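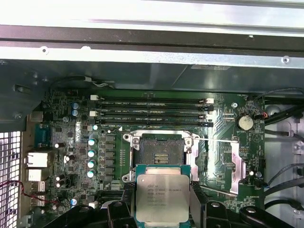
*Memory slots and coin cell on a green motherboard.*

I get asked fairly often how I look at protein structures at home without a big workstation, so I've finally written it all down. You need a structure file, a free viewer and an hour or so. I use Vuso, but most viewers have the same buttons under different names.

## Get your file

Pick something small for your first go! I started with a receptor fragment from the Gaton teaching set, 218 residues long, and it loads in a blink. Save it in its own folder (I called mine `receptor`) and keep an untouched copy, as you will overwrite it at some point. I've done it twice.

## Open it and tidy up

1. Go to File, then Open, and choose your structure.
2. Switch the display from Lines to Cartoon. The spaghetti turns into ribbons and arrows, and suddenly you can see which bits are helices.
3. Hide the water. In my file that meant a cloud of little red dots all over the place.
4. Colour by chain.

If the whole thing goes sluggish when you spin it, turn the surface off and try again. Surfaces eat memory like nothing else.

## Find the binding pocket

Click the ligand (the small molecule sitting in the protein), then choose Select, Nearby, and set the distance to 5 ångströms. Show those residues as sticks. In the Gaton fragment, residues 39 and 40 should light up right beside it. If they don't, check you haven't got the wrong chain selected, which was my mistake for a whole evening.

## Compare two shapes

Now the fun part. Load the second file, the one with no ligand, and run Align. Make the first structure blue and the second orange, and flick between them. You'll see one loop swing inwards – I must have gone back and forth for ages just watching it.

## Save a picture

Set the background to white, type 2000 in the width box and press Render. The Aksoy plug-in gives nicer shadows, but it's slow, and I only bother for posters. I printed one for the Carnville science fair in May with the ordinary renderer and it came out perfectly sharp.

Save your session as well as the picture, so the colours and selections are still there next time you open it.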